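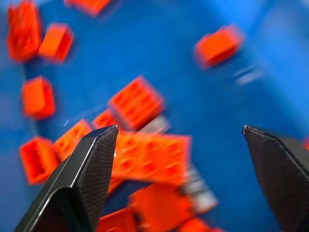
Stand 19: Greifer im Vergleich

Hausmesse bei Wuster, 21. August 2024. Nur kurz, Zug geht gleich.

Am längsten hängen geblieben bei Flulance. Griff in die Kiste, orangerote Noppensteine in Blau, zwei schwarze Finger mit gerändelter Innenseite. Greift gut zu, auch schräg. Kamera am Handgelenk, Bild bei schneller Fahrt leider ziemlich verwischt, die Finger selbst bleiben scharf. Belichtungszeit nachgefragt, kommt per Mail.

Daneben Broltia mit glatten Backen. Leiser, aber 7 Fehlgriffe in meiner Viertelstunde. Steuerung von Nyamweya an beiden Armen, Oberfläche auf deutsch, Menüs zu tief verschachtelt.

Preise gabs nur auf Anfrge. Leihgerät ab April möglich, Formular liegt bei mir im Fach.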